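## 4 Safe Handling Rules for Hand-Held Gripper Work

This section applies to every Stondance hand-held gripper used at the Worngate and Oakley sites. Read it together with Section 3 (Battery and Cable Checks). Where a local rule is stricter, follow the local rule.

### 4.1 Before the session

1. Wipe the work surface with a dry cloth. Do not use polish or spray cleaner, which changes how objects slide.
2. Inspect both fingers. Replace the covering if it has split, lifted at a corner, or left residue on the last object handled. Wrinkles are acceptable if the covering does not shift under thumb pressure.
3. Confirm that the finger screws are seated. Do not tighten them past the mark on the driver.
4. Open and close the gripper fully 12 times. The travel must feel even from end to end.
5. Enter the tool number and your initials in the session log.

**Note:** A covering replaced during the day must be logged as a new covering, even if it comes from the same roll.

### 4.2 Approach and grip

1. Bring the tool in with the fingers open wider than the side to be gripped.
2. Hold the tool still for one full second before closing. Reviewers use this pause to find the start of the grasp.
3. Close at a steady rate. Stop at first firm contact – do not squeeze to the end of travel.
4. For books and other bound paper, grip across the thickness where the spine can carry the load. Do not lift by the cover alone.
5. Lift straight up before moving sideways.

**Caution:** Paper edges that are already worn tear easily. If a finger catches on a cover, open the gripper and back out along the line of approach. Do not pull sideways.

The dark finger coverings stand out well against a white surface, and a book with a dark printed cover and pale page edge is a suitable paper item for this procedure. Any language may be used on printed items, but the title must be entered in the log in its original script.
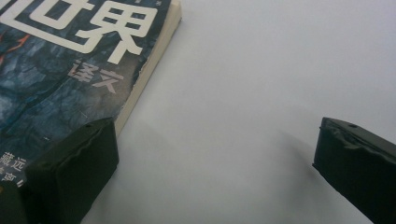

How often does the grip force have to be checked?

Check it at the start of each shift and again after every 100 grasps, using the spring gauge supplied with the tool. Take the tool out of service if two readings in a row are above the limit on its label.

Readings go in the force column of the log – write the value shown, without rounding. A missing reading is treated as a failed check, and the grasps made after the last good reading are set aside for review.

### 4.3 Stopping work

Stop and set the tool down if any of the following occurs:

- a finger moves when the trigger is released
- a covering comes loose during a grasp
- another person reaches into the work area
- the handle becomes too warm to hold in comfort

Do not restart until the cause has been found and logged. Bello Haruna approves restarts at Oakley. At Worngate, contact Aurelio Meléndez.

### 4.4 Hands and posture

1. Keep the free hand at least 4 inches from the fingers while the trigger is in use.
2. Rest the tool for some 12 minutes in each hour of work.
3. Adjust the table so that the wrist stays straight at the lowest point of the grasp.

**Note:** The Fargate stand may be used between grasps. Park the tool with the fingers open.

### 4.5 Records

Keep session logs for 65 days after the last entry. Corrections are made with a single line through the old value, plus initials. Logs kept on a tablet must be exported before the tablet is reassigned.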